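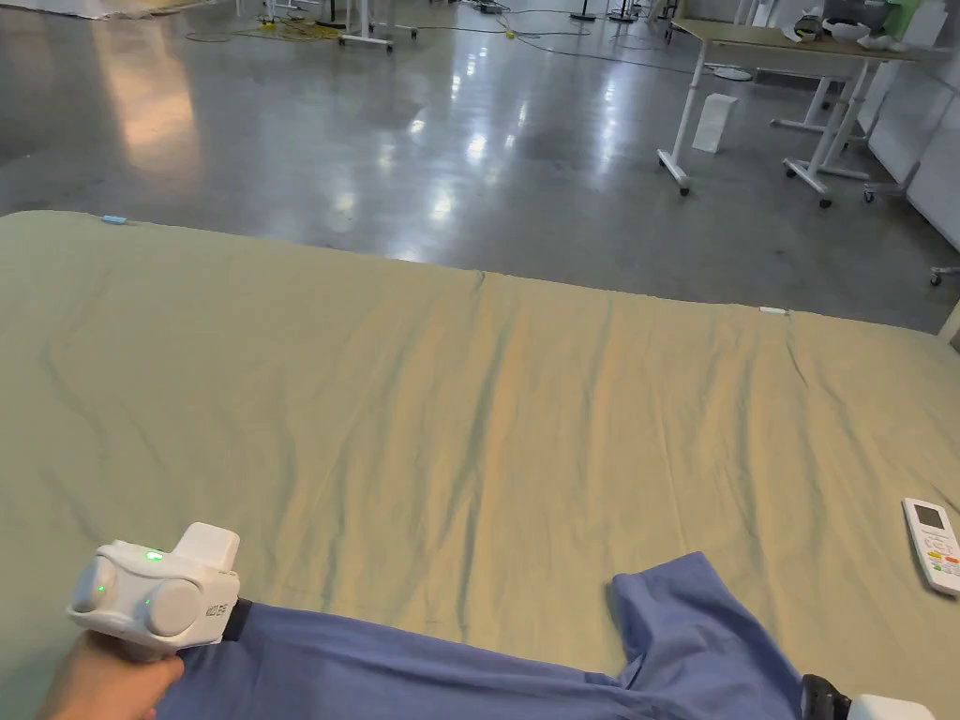
Blue clothes, green sheet, a gripper for each hand.

Threads > Robots > Teaching by hand

OK so a bunch of you asked what I do all day at Ridiron since I stopped posting about my tomatoes. Short version: I fold laundry on a bed so a robot can learn to fold laundry on a bed. Long version is this thread, get a snack.

The robot is called Dranis. Dranis does not get to be in the room for most of this! I hold a gripper in each hand, same kind of jaws the robot has, and I do the chore with those. The recordings go off to the training people and a while later Dranis has a go at it.

So everything you'd do with ten fingers, you do with two pinchers. Go get two pairs of salad tongs and try to fold a T-shirt. I'll wait.

38 replies · 112 shares

Hard, right?? My first week I could not get a sleeve to lie flat to save my life. I kept wanting to smooth it with my palm and I didn't have a palm. I had a plastic box with jaws on it.

What you learn to do is drag. You pinch the edge, lift it a tiny bit, pull, and let the bed do the smoothing for you. Took me forever to trust that.

Also you learn to close the jaws BEFORE you want to lift. Sounds dumb when I type it out. With your own hand, closing and lifting is one motion and you never think about it. With these I used to come up with air about one time in three.

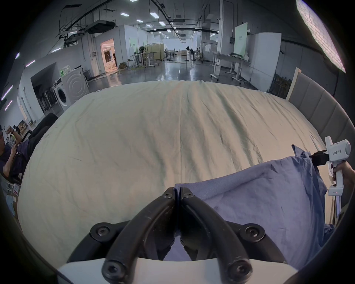

2 min read so far

Yes, it's a whole bed, headboard and everything, standing in a big workshop in Groltville. People ask me about this more than anything else. The floor is shiny gray and the ceiling is all pipe and light panels, and then there's a bed. You get used to it fast.

We've got a washing machine in here too, for the batch of chores called Solanki. Solanki is the bedroom and laundry stuff: folding on the bed, moving clothes from one end to the other, putting a pillow back. I like it way better than the kitchen batch. (I dropped a lot of spoons in the kitchen batch.)

Somebody asked if you can wave the grippers any old way as long as the shirt ends up folded. Nope! It has to be something the robot's arms could manage. No tucking a corner under your chin. No using your knee. No blowing on it, and yes I got a note for blowing on it.

The chin thing is SO hard to quit. I've folded towels with my chin my entire life.

Speed is the other one. I'm naturally a fast folder, four kids' worth of laundry will do that, and my early takes came back marked "too quick at the grab." So now I slow down right before I touch the cloth, close, little pause, then go. My sister watched me fold a pillowcase at her house last November and asked if I was feeling OK.

21 replies · 64 shares

Somebody else asked why we don't just steer the real robot with a controller and record that. We do! That's the remote control setup, and there's a rig for it. I've had a few turns. You move, the robot moves a beat later, and you feel like you're folding laundry over a bad phone line.

The good part is there's no guessing about whether the robot can reach, because it's the robot doing the reaching. The bad part is it's slow and my shoulders hate it. A shirt that takes me under a minute with the grippers can eat half my morning on the rig, or it feels that way anyhow.

So my days are mostly grippers, with some rig time when they want to check a particular move. I think both kinds get mixed together before training but that's above my pay grade, please don't quote me.
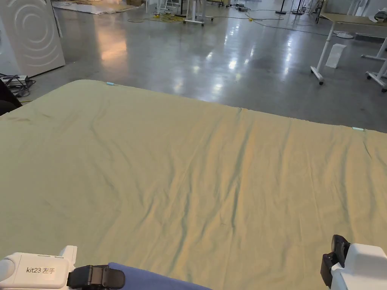
Kit 23, with its 左手 label. That's "left hand," and 右手 is the right.

I can't read any other Chinese but I can read those two perfectly now. Ask me how many times I picked up the pair backwards before I learned. They'd both still open and close, so I'd be most of the way through a take before it hit me that everything I did was going to come out swapped. Start over!

Which brings me to starting over. A take is one go at the chore from start to finish. Then you mess the thing up again and do another. The messing up is a real part of the job. If I always dropped the shirt the same way, Dranis would only ever learn that one heap.

So I toss it. I drop it from up high, I wad it up, I leave it inside out, I drag it to the far corner of the bed. My favorite is the one where a sleeve gets trapped under the body and you have to go fishing for it. Nasty. Great practice.

I hit 500 good takes on folding a while back and bought myself a donut. I'm at 537 now. The bad ones don't count toward the number but they do get kept, somebody likes looking at where we fumble.

Does the sheet have to be perfectly smooth? No, and I used to fuss over it constantly. I'd yank all the wrinkles out between takes until one of the leads asked me to please stop. Real beds have wrinkles. Let it wrinkle.

Most annoying thing about fabric: it grabs itself. You go for one layer and come up with two. I probably redo more takes for that than for everything else put together, and there's no trick except coming in low from the side with the jaws barely open. If anybody has a better one, my replies are open.

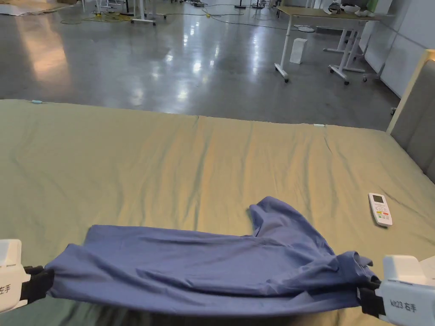
And then there's the stretch, my absolute favorite move. Pinch one end, pinch the other end, pull your hands apart until the cloth goes tight, and lay it down in a line. When it goes right it's so satisfying I could do it all afternoon. Pull too hard and one side pops out of the jaws, so you go until you feel it tug back and then quit.

That "feel it" bit worries me a little. I feel the tug through the handles. I don't know what Dranis gets. The training folks say it picks up plenty from what the cloth looks like when it goes tight, and I've decided to believe them.

How's Dranis doing, you ask. Last batch they ran 100 tries on a short sleeve shirt and I got to watch a few. It dragged a hem across the bed exactly the way I do, with my dopey little pause before the grab and everything. I yelled. A person two tables over took off their headphones.

It's still lousy at pants. So am I, with these things, so I guess that's fair.

Next up is fitted sheets. There are around 135 takes on my list for that and I can't fold a fitted sheet with my regular hands, so pray for me. Will report back. Tomato update also coming, they're mostly dead.

89 comments · 240 shares

Contact · Copyright the author · Back to top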